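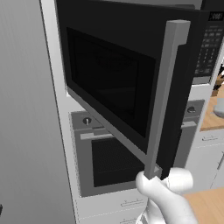
Microwave door swung open, white gripper on the lower end of the handle.

Ukari hook

The Ukari hook is a one-handed polearm in Travine. It belongs to the hafted weapons group and can be wielded by any character with a free main hand. It cannot be thrown.

Type: weapon, hafted
Weight: 119
Base value: 2079
Reach: 3
Material: iron
Artifact: no

Where to find it

Ukari hooks are sold by the smith in Clulladham once the lower gate has been opened. The smith restocks every Saturday in game time, and there is a fair chance that one will be on the rack. Marsh wardens sometimes carry them, but a warden's hook is usually rusted and will be worth much less than the base value. A blessed hook is always found in the flooded chapel, under the altar stone. You need a pry bar or a strength potion to move the stone.

Using the hook

Apply the hook in a direction to pull the first creature in range one square toward you. The pull uses your whole turn. It fails against anything larger than a horse and against creatures that are rooted, coiled or held in a web. Flying creatures can be pulled, and they lose their next move if the pull works.

You can also pull items off the floor this way, including items lying in shallow water or on a trap. The trap is not set off. Deep water and lava are out of reach of the hook even when the item itself is in range.

As a melee weapon the hook is average. It has a small penalty to hit adjacent targets and no penalty at the end of its reach. A character with polearm skill of three or higher ignores the penalty.

Repair and upgrades

A rusted hook can be cleaned with oil. Cursed hooks will not let go of a pulled creature, so both of you are stuck until one dies or the curse is lifted. The Lauritsen grip fits this weapon and removes the failure chance on items, but it takes up the rune slot.

Version notes

The reach was raised in the May update. Before that, the hook only worked on adjacent squares and on the square behind them. The table values on this page were checked by Aurélien Rey against the current build.

See also: boat hook, warden's spear, pry bar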